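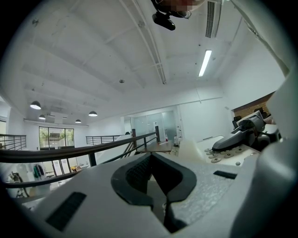
Fig. 2. Front office: desk telephone, with two black chairs behind it.

Misum Office Practice, Unit 2: The Desk Telephone

Reading for this unit is the Liyanage handout. Bring it Saturday, and bring it read.

Most of you have carried a phone since grade school and still freeze when one with a cord rings. The desk set has a handset, a cradle and a keypad, and it won't tell you who is calling in a cute font. You pick it up and find out.

Answering. Let it ring twice. Say the firm's name, then yours, then stop talking. For the drills we are all employed at Wosell, a company that sells shelving and receives a remarkable number of complaints.

Transferring. Write down the caller's number first. Press transfer, dial the extension, wait for a voice, announce the call, hang up. Practice extensions:
Wosell accounts 2437
Wosell returns 3464
Front desk 712
Last term 3464 got every call meant for 2437, and returns became quite good at accounting.

The star key. Some of the keys carry more than a numeral. Look for the asterisk. On our practice system it comes before a feature code, and pressing it hopefully does nothing.

Desk layout. Put the phone on the side of your non-writing hand. Clutter spreads toward any telephone, so clear a space for the message pad before your shift.

For next time: write out one full message from the Esport delivery call, including the callback number. "Some guy called" earns no credit.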